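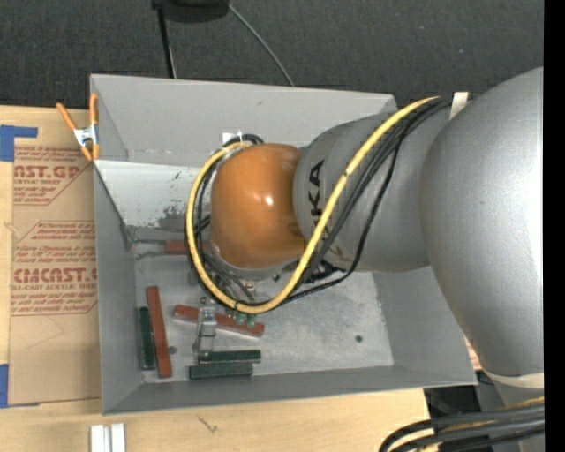
Slide 1. The KUKA over the grey bin, red and green blocks, finger gripper.

Notes for the gripper comparison talk, 2021-03-01. Keep it under 20 minutes, leave the rest for Orvokki's questions.

Start with the claim. Soltine's sheet says their fingers will clear a mixed bin "without tuning". Read it out, then leave it on the screen for a bit. I have asked them twice what counts as tuning and had two different replies.

What we ran: same arm, same bin, same blocks, two sets of fingers. Soltine's and the old Ginis pair that Bülent wanted to throw out. 38 tries with each. Say early that this is a small number. If I don't, Kátia will.

Results, in plain terms. Soltine got a block out on 20 tries, Ginis on 17. Pause here. That gap is three picks. I would not buy anything on the strength of three picks, and I'd be wary of anyone who drew a bar chart of it (I was sent one, it starts at 14 on the left-hand axis, do not show it).

Point at the slide: two green blocks lying side by side near the bottom wall. Blocks placed like that are where I'd expect both grippers to struggle, as a finger has to get into the gap or come down on the outside, and the wall is in the way on one side. Then the red one that is nearly upright on the left, with a green one close beside it. Ask the room which they would go for first. People tend to choose the middle red one. So would I.

Cables. Yellow one and the black bundle run right round the wrist. Every turn of the wrist pulls on them, and we limited how far it could go. Both grippers had the same limit, so it's fair between them, but it does mean our numbers are not what the arm could do with tidier cabling. Caoimhe thinks this matters more than the fingers. She may be right and I have no data either way.

Camera. From this angle the arm covers a good part of the bin. The back red block has its right end hidden behind the cables. Anyone scoring from a view like this is guessing some of the time. We scored at the bin in February, by hand, two of us, and argued over the half-lifts. Rule in the end: out over the rim or it doesn't count.

If asked about Tulitz: we haven't tried theirs. Don't get drawn in.

If asked "so which one?": keep the Ginis pair on, sort out the cables, run it again with more tries. Sirkka has the score sheets if anyone wants to check my adding up.

Next slide is the table of misses.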